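Caston Hanging Baskets and Open Bins

Storage for benches, work enclosures and small sorting areas

The Caston range is intended for places where small items must be kept within reach but off the working surface. It consists of two hanging baskets, one in white perforated mesh and one in black wire grid, together with open plastic bins which stand side by side on the bench or mat. The parts are sold separately and may be combined as the space allows.

Hanging baskets

The white basket is long and rectangular, with small hooked tabs along the top rim. It hangs from a horizontal rail at the back of the work area and is suited to bottles, pens, labels and other light articles in daily use. The mesh allows the contents to be seen without the basket being taken down. Overall length is 435 mm.

The black basket has an open grid pattern and is supplied without hooks. It is fastened to the rail with cable ties passed through the upper edge. Four ties are recommended for a basket that will remain in one position, and they should be spaced evenly before any of them is pulled tight. Flat boards, trays and folders may be laid directly on the basket floor. Overall length is 342 mm.

Either basket may be fitted to a level rail. The black basket may also be fitted to a sloping rail, in which case flat contents will rest at the same angle as the basket. Loose or round articles should not be kept in a sloping basket.
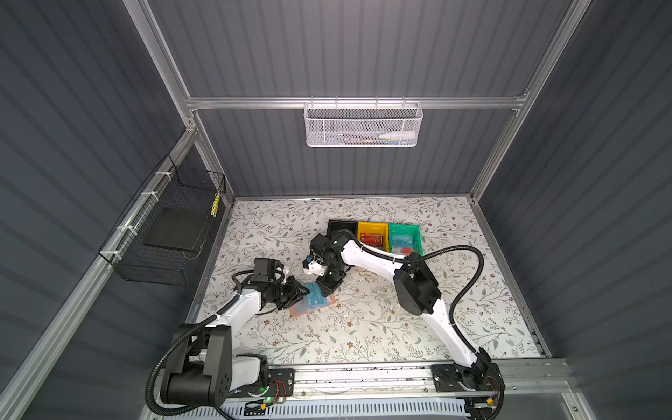 Nwankwo wrote to us after fitting out a packing bench that the bins had been the easy part, and that more thought was needed over the height of the rear basket. It had first been hung too low, so that the taller cartons could not be lifted out of the bins without touching it. We would advise customers to place the bins first, with their usual contents, and to fix the rail afterwards.

Open bins

The bins are available in black, yellow and green. They have no lids and are meant for items which are moved in and out many times during the day, such as cards, samples, small parts and returned goods. Three bins in a row, one of each colour, will serve most sorting work. Where several people share a bench, the meaning of each colour should be agreed and written down nearby.

Cards may be stood or laid in the bins. Very small pieces are better kept in an inner tray, which is not included.

Wall panels and mats

The baskets are compatible with Brillent aluminium rail and with most other rail of similar section. Customers who are enclosing a work area may order ribbed wall panels in dark grey through the same office. Floor mats, including the pale leaf and blossom pattern, are supplied by Cindonier and are ordered separately.

Care

Baskets should be emptied and wiped with a damp cloth and mild soap, then dried before they are rehung. Bins may be washed by hand in water no hotter than 45 degrees Celsius. Abrasive pads will mark the plastic. Cable ties should be inspected whenever the basket is cleaned and replaced if they have stretched or become brittle.

Ordering

Baskets are packed singly. Bins are packed in boxes of 2 of the same colour. Cable ties are included with the black basket only. Please state the rail section when ordering, and whether the rail is level or sloping.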